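From: Menaka Talukder
To: Liridley cell users list
Date: Jun 2, 2021
Subject: Re: Re: gripper not letting go / drive trip on the Tranport cell

Sorry all, typing this between runs, will be short and probably out of order.

Jasper Van Damme wrote:
> Menaka, can you send round what you have on the fault before we let the
> evening runs start up again? I've had two versions of it now. One says the
> gripper dropped a part, the other says it wouldn't drop a part. They can't
> both be the same fault. Also I need to know whether anybody had a hand
> inside when it moved. If yes I have to write it up properly and the cell
> stays locked until I've signed it off.
>
> Things I'd like answered:
> - was the force limit the one we agreed in May or the old one
> - was it the same part each time
> - did the stop button do what it should
> - who cleared it and how
>
> Don't need an essay.
>
> Jasper

Right. In order, more or less.

Hand inside: no. I was at the bench, both hands on the keyboard. But see further down because the door thing is nearly as bad and I want it written up anyway.

Both versions are right, there are two faults and they came one after the other, which is why people are telling it differently. First one is a jam on insertion. Second one is the gripper staying shut after the stop was reset.

The task is the Benkirane board job, same as before. Coloured blocks go to the recesses in the red board, arm picks each one, brings it over, lowers, pushes. The push is where it goes wrong. If the block is a touch off it lands on the rim, the arm reads that as "not down yet" and carries on pushing. 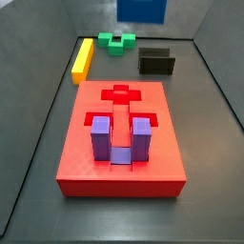

Purple piece over the recesses, looks not fully in.

With the U-shaped pieces it's worst. Two legs, two edges to catch on. One leg can find its recess and the other sit on the lip and then the whole thing is wedged and a straight push only makes it tighter. What it ought to do is back off, lift a bit, try again. What it does is sit there leaning on the part till the drive trips.

Force limit: the old one. There's your answer. We agreed 19 newtons in May and I set it, and I have the note saying I set it. The controller was showing 400. That's not a typo, four hundred. As far as I can tell the limit lives in the job file and not in the controller, so when the Wirnoneo update went on and the job file was reloaded from the old copy it brought the old number back with it. No warning, nothing in the log apart from "job loaded". So anybody who has loaded from the old copy since the update has been running with next to no limit. Please check yours. I mean today please.

Same part each time: no. Logged 3 trips. Two on U-shaped pieces, one on the long bar, which I didn't expect as the bar normally goes in like butter. Bar one might be something else, the approach was slow and the log has a gap in it. I'd leave it on the list as not explained.

Now the second fault. After a trip the arm stops where it is with the fingers closed, fine, that's what we want, we don't want it dropping things. You reset, it should ask you before it opens. It didn't ask. It also didn't open. Screen said OPEN, fingers were shut. Then I pressed home and it went home with the part still in its fingers, because as far as it knew there was nothing there.

If it thinks its hands are empty it plans its way home as if they're empty. So the held part sticks out below and to the side of where it thinks its lowest point is, and it sweeps that across whatever is on the table. Today that meant a bracket got shoved over and a couple of blocks shunted along. If it had been somebody's fingers I'd be writing a different message.
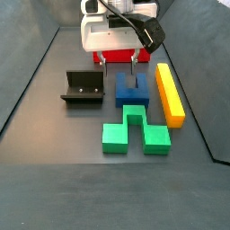
so until it's mended nobody presses home straight after a reset. Jog up first, by hand, slow, at least clear of the tallest thing on the table, and look at the fingers with your own eyes. Don't go by the screen. I've put a bit of tape over the home button on our pendant which is not a fix, I know.

Stop button: yes, worked, stopped dead. No complaints there.

The door. The interlock is meant to drop the arm to slow speed when the side is open. I tested it after the second trip because I'd lost trust in everything by then. First go it worked. Second go I opened it gently and it carried on at full speed for over 2000 milliseconds before it noticed. Couldn't get it to do it again after that. Could be the switch is worn, could be the cable, I wiggled the cable and nothing. I'd like somebody who isn't me to try it. Open it slowly, that seems to matter.

Who cleared it and how: me. What I did, so you can tell me if it was wrong, and so people have it for tonight if Jasper says yes to tonight:

1. Stop button in. Leave it in. Tell whoever else is in the room.

2. Write down the number on the screen before touching anything, it goes when you reset. I lost the first one that way.

3. Check what the fingers are doing. Held, half held, or only touching. If the part is wedged into something don't pull it, the fingers will bend before the plastic does. We have one set of spares and that's it.

4. Air off, or drive power off for the electric ones. Then a flat hand under the part if there's room, and ease the fingers apart with the release screw. Quarter turns. A part that's been squeezed at the old limit can come out with a bit of a jump so keep your face back.
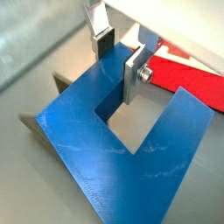
5. Part out, look at both pads. If one has slid or is lifting at the corner, stop there and ring me, don't glue it.

6. Power back on, stop button out, reset. Jog up. NOT home.

7. Open the job file and look at the force limit. Should read 19. If it reads anyhting else change it, save it, close the file, open it again and look again. It held when I did it that way, it didn't when I only saved.

8. One dry run with nothing on the table before any parts go back.

Parts themselves seem all right. I went over them for cracks and didn't find any, but the light's poor in here so if somebody wants to have a second look tomorrow they're on the shelf by the sink.

Still to do, not all by me I hope:
- get the old job file off the shared drive, or at least rename it so it can't be loaded by mistake
- ask Wirnoneo about the screen saying OPEN when it's shut. I've sent them the log, no answer yet
- door switch
- the gap in the log on the bar run

Jasper, I'd say don't start the evening runs. Your call though. If you do, daytime speed only and somebody stood at the stop button for the lot.

Have to go, teh kettle end of the building wants the room at five. Phone's on.

Menaka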